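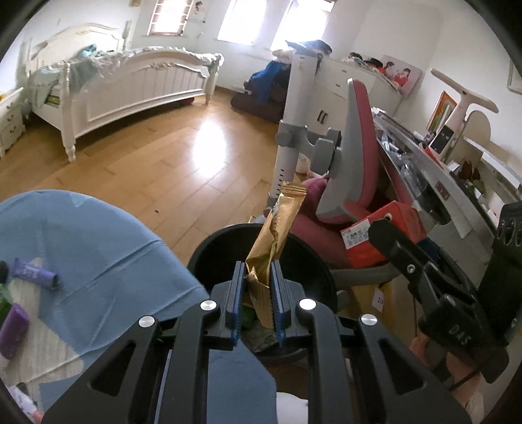
Gripper trials – frequently asked questions

Last updated 2021-09-04. Will add to this as more come in.

Which grippers are you comparing?
Two hand-held ones, the Dillari and the Damitz. Both parallel-ish, both squeezed by hand. The Kratochvíl arm comes later, once we've picked fingers for it.

Why hand-held and not straight on the arm?
Faster. You can swap finger pads in the time it takes the arm to boot. If a pad can't hold a chip bag in your own hand it won't hold one on the arm either.

What tasks do you run?
Household tidying, mostly. Wrappers into a bin, snack bars off a cloth, small boxes from one spot to another. Each task gets 60 tries per gripper, same operator for the whole set.

Why so much rubbish?
Crumpled wrappers are the hardest thing we've got. Light, slippery, never the same shape twice. Blocks are easy and tell you very little.

Smooth pads or serrated?
Serrated for film and foil. Smooth for cardboard, it marks less. We had one colour of each to start with and people kept asking if the colour matters – it doesn't, except that a bright pad is easier to find in the video.

How hard should I squeeze?
Less than you think. Close til the item stops moving, then a touch more. Full squeeze on a wrapper makes it shoot out sideways.

What counts as a drop?
Anything that leaves the fingers before it's over the target. Hitting the rim and falling in counts as a success. Hitting the rim and falling out, no. Arguments about this go in the notes column.

Where does the camera go?
On the gripper, looking down past the fingers. Wide lens. We tried a tripod as well and lost the fingertips behind the operators arm half the time.

Does lighting matter?
Yes. Sun through a window is the worst for foil, you get glare right at the contact point. Don't close the blinds though, we want those runs too. Just write it down.

Which controller will the arm use?
The Skitholm, probably. Still waiting on a firmware fix for the grip force reading. Hoping for December.

How long between battery changes?
3 hours on the camera. Swap at the break even if it says it's fine.

My fingers don't close evenly. Broken?
Probably a loose linkage screw. Tighten all of them by hand, open and close 5 times, check agian. Still crooked – put it aside and use the spare.

Can I get the recordings?
Not yet. We'd like 3,000 clean clips first.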